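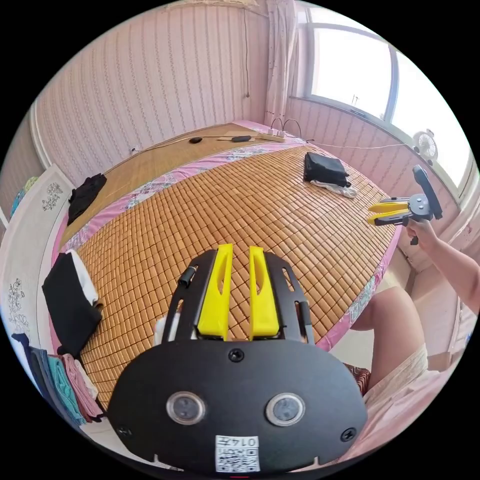

Last changed: August

Kerater hand-held gripper, pair: setup and upkeep

I have been running two of these on household folding tasks, mostly clothes and towels. The review covers what it takes to get the pair working and keep it that way. Recording quality is left for a separate page.

The pair costs 630 and ships from Storasgate in one case. Each unit comes assembled except for the fingers, which are packed flat and have to be fitted. The printed guide allows 32 minutes for both units. My first attempt took 62, most of it spent on finger alignment. The guide shows the fingers closed and never gives a gap for the open position. I closed them on a strip of paper, tightened until the paper dragged evenly at both tips, and then opened and closed each unit by hand a few dozen times before checking again.

Do the housing screws before the fingers. They arrive only lightly tightened, and once the fingers are on, the top one is awkward to reach with a normal driver. A short hex bit solves it. There is no thread locker on them, and I would leave it that way until you are happy with the alignment.

Each housing has a QR label with a four-digit number. Write the numbers down by hand, left and right, and keep the note with the case. The Vatstead setup software asks for them at every pairing and does not remember which side was which. If they are swapped, it pairs without complaint and you find out later.
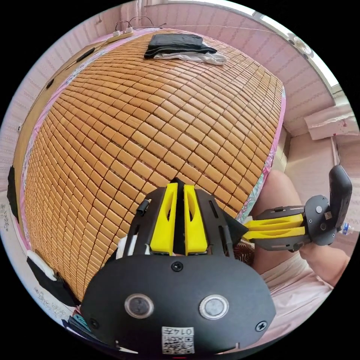

Wear shows first at the fingertips. After 118 sessions mine had picked up a shine on the inner faces, and thin cotton had begun to slip when pulled sideways. Wiping them with a damp cloth brought back some grip. Lightly sanding the faces brought back more, but the alignment has to be set again afterward. Stamatopoulos sells replacement fingers that fit the same mount. They are slightly stiffer and I prefer them for towels. For a single layer of thin fabric the original set closes more gently.

Lint is the other regular job. It collects at the finger pivots and the closing action turns gritty. A dry brush clears it. Do not oil the pivots, as the oil ends up on the cloth.

Cables need a look too. Check that any clip on the outer frame is holding and that nothing pulls tight with the fingers fully open.
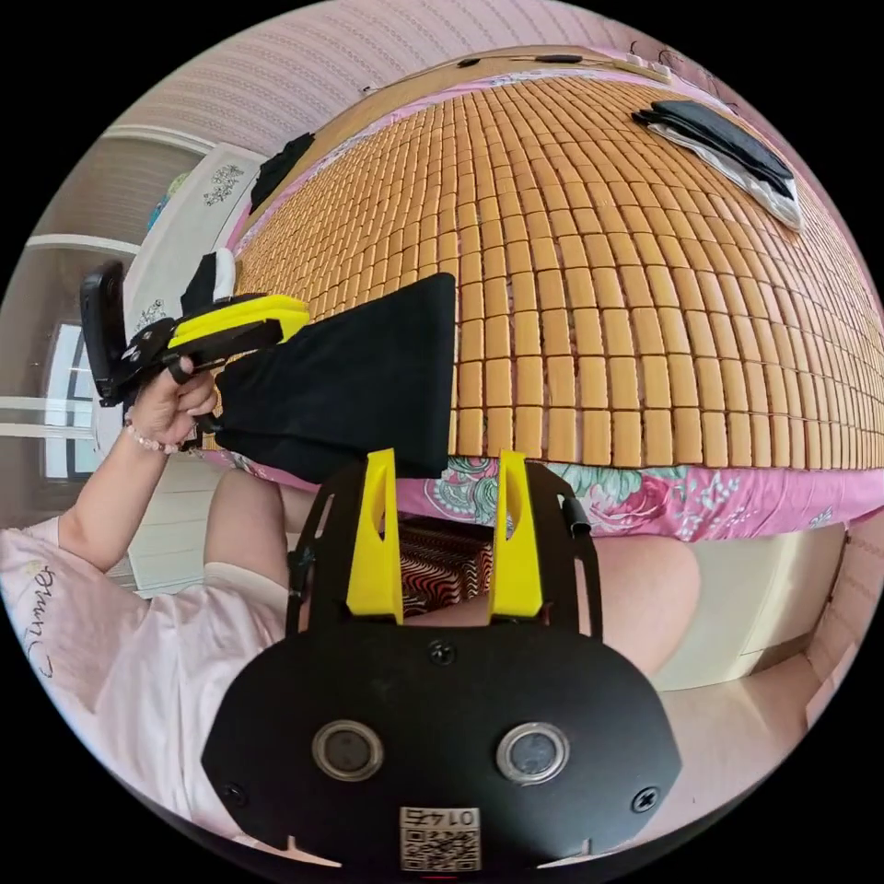 Folded black cloth held in one gripper at the side of the bed.

Good: solid housing, simple to take apart, spare fingers easy to get.
Bad: thin guide, no open gap given, side assignment not stored.

Four out of five. I would buy the pair again and order a second set of fingers with it.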